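Trullosau Set-up Guide
Section 5: Preparing the mattress cover and connecting the Onent control unit

Last revised 04/05/2024

5.1 Before you start

This section explains how to put the Trullosau heating and cooling cover on a mattress, how to connect the hoses to the Onent control unit, and how to fill the unit with water for the first time. Please read the whole section one time before you open the second box. The steps are not difficult, but the order is important. If the cover is placed in the wrong direction, the hose will come out at the pillow end and all the work must be done again.

You will need:

- the cover (first box)
- the Onent control unit, the double hose and the power cord (second box)
- distilled water
- a dry towel
- a clean jug with a narrow mouth

Two people can do the job more comfortably than one, mainly when the mattress is heavy. If you are alone, do not lift the complete mattress. Lift one corner, finish it, and go to the next corner.

Caution: Do not plug in the power cord until step 12. The pump must never run when the tank is dry.

5.2 Choosing the place for the control unit

The control unit stands on the floor, at the foot of the bed or at the side near the foot. It can also stand under the bed if the free height is enough for air to move above it. The air goes in at the front and comes out at the back, so both of these sides must stay open. A curtain or a hanging blanket is the most common reason for a unit which becomes noisy.

The top of the unit must be lower than the top of the mattress. When the unit stands higher than the cover, air collects in the hose and the water moves slowly or does not move at all. Customers sometimes put the unit on a night table because it is easier to reach there. Please do not do this. The buttons can be reached from the bed with the remote control, see Section 7.

Thick carpet is allowed, but put a flat board under the unit so that its feet do not sink in.

Note: The double hose is 63 inches long. Measure the way from the foot of the mattress to the place of the unit, following the floor and not through the air. Leave a little extra so the hose can lie in a soft curve.

5.3 Placing the cover

1. Remove all bedding from the mattress, also the old mattress pad if there is one. A thick pad between you and the cover makes the effect weaker. A thin one is allowed if it lies under the cover.

2. Vacuum the mattress or wipe it with your hand. Small hard objects, for example a hairpin or a button, can damage the water channels from below.

3. Unfold the cover on the mattress with the printed word FOOT at the foot end. The side with the quilted cloth goes up. The side with the gray rubber dots goes down, and these dots keep the cover from moving.

4. Pull the elastic corners over the mattress, beginning at the head. Go next to the foot corner which is diagonal to the first one. In this way the cover stays straight.

5. Smooth the cover from the middle to the sides with flat hands. Folds in the cloth are harmless. Folds in the channels are not, because they stop the water. You can feel a channel fold as a hard line under the fingers.

6. Guide the short hose tail down between the mattress and the foot board. If there is no space between them, pull the mattress a little toward the head and try again. The tail must not be pressed flat.

7. Put your normal fitted sheet over the cover. Any sheet with deep pockets will fit, for the cover adds very little height. Cotton and linen let the temperature through best. Heavy flannel works also, but you will feel the change later. 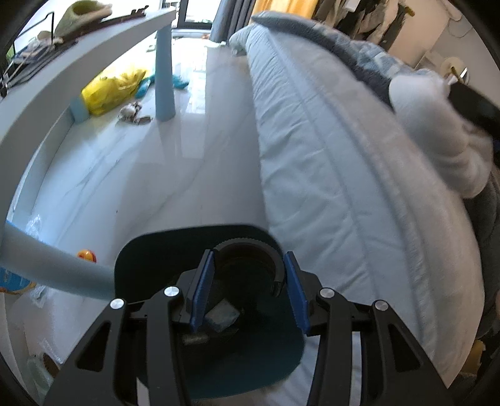 Let the bed stay like this for a short time before you connect the hoses. The cover was folded tightly in its box and the channels need to open. In a cold bedroom they need longer than in a warm one. If the cover was delivered in winter and is stiff when you touch it, leave it overnight on the mattress and continue the next day. Do not use a hair dryer or an iron to make it soft.

It is normal that a new cover has a light smell of rubber. Open a window. The smell goes away by itself after the first nights.

5.4 Connecting the hoses

8. Take the double hose and look at the two ends. The end with the long sleeve belongs to the cover, the end with the short sleeve belongs to the control unit. The ends can not be exchanged, so please never use force.

9. Push the long sleeve onto the hose tail of the cover until you hear a click. Pull lightly. If it comes off, it was not fully in. A little water on the seal ring makes it slide better. Do not use oil, soap or hand cream on the ring.

10. Push the short sleeve into the connector at the back of the control unit. You should hear a click here too. The arrow on the sleeve must point up.

11. Follow the full hose with your hand from the bed to the unit and look for sharp bends. Pay special attention to the place where the hose leaves the mattress. If the bed has drawers, open and close them once and check that they do not touch the hose.

Caution: Do not lead the hose across a way where people walk at night.

5.5 Filling the tank for the first time

Use distilled water only. Tap water leaves chalk in the pump and in the channels, and damage from chalk is not covered by the warranty. Water from an air dryer is also not suitable, although it looks clean.

12. Turn the lid on top of the unit to the left and lift it off. Fill the jug and pour slowly until the water reaches the upper line inside the tank. Close the lid. Only now plug in the power cord.

13. Press the power button and hold it until the light blinks white. This starts the filling program. The pump pushes water into the cover, and the level in the tank goes down quickly. This is correct.

14. When the light changes to yellow, the pump has stopped and the unit asks for more water. Open the lid, fill again to the upper line, close the lid and press the button once.

15. Repeat step 14 until the light stays white. A larger cover takes more water, so more fillings are necessary for a large bed.

16. Wipe the outside of the unit with the towel. Then put a dry sheet of paper under each of the two hose connections, wait 17 minutes, and look at the paper. Any wet spot means that the connection must be opened and pushed together again.

Note: During the filling you may hear bubbles. The sound comes from air leaving the channels and it becomes quieter in the first hours. You can help by pressing the mattress with flat hands, from the head toward the foot – slowly, and without kneeling on it.

5.6 The first night

For the first night we recommend a middle setting. Many persons choose a very cold or very warm setting at the beginning and then wake up. Change the setting in small steps, and give each step at least one complete night.

The cover needs time to reach the chosen temperature. Start the unit before you go to bed, and lay the blanket over the bed during this time. Without a blanket, much of the warmth or cold is lost to the room.

Do not use the cover together with an electric blanket or a hot water bottle. The sensor in the cover measures the wrong value when there is a second source of heat, and the unit will then cool against it.

Caution: Persons who can not feel heat well, and persons who can not operate the remote control by themselves, should use the warm settings only after asking a doctor. The cover is not for babies.

5.7 If something is not right

The light blinks red after step 13.
The hose is not fully in at one of the two ends, or it has a sharp bend. Unplug the unit, check steps 9 to 11, and start the filling program again.

The light stays yellow although the tank is full.
The float in the tank is stuck. Unplug the unit, open the lid and touch the float gently with a clean spoon handle. It should move up and down freely.

One side of the bed is warm and the other side stays cool.
There is a fold in a channel. Remove the sheet, smooth the cover as in step 5, and wait one hour before you judge the result.

The unit is loud.
Check the space at the front and the back. If the unit touches the bed frame or the wall, move it away, as a bed frame can make a small vibration much louder.

The fitted sheet comes off at the corners.
The pockets of the sheet are too short. Sheet straps can be used if they have no metal clips.

5.8 Regular care after set-up

Check the water level once a month. Some water is lost through the hose wall also when nothing leaks. Change all the water two times in a year. We suggest October for one of these changes, before the heating season. The emptying program is described in Section 8.

The pump is made for more than 4000 hours of use. The unit counts these hours by itself and shows a small wrench sign when service is due. You can continue to use it when the sign is on, but please order the service set soon.

Keep both boxes if you have space. When a unit has to be sent to the service center in Mokulville, the tank must be empty and the foam parts from the second box must be used. The cover does not have to be sent unless the service center asks for it.

Replacement seal rings and hoses are sold under the name Donati. The part number is printed on the sleeve, next to the arrow. Hoses of other makers may look the same, but the click connection has a different depth and can open during the night.

Continue with Section 6, Setting the clock and the sleep program.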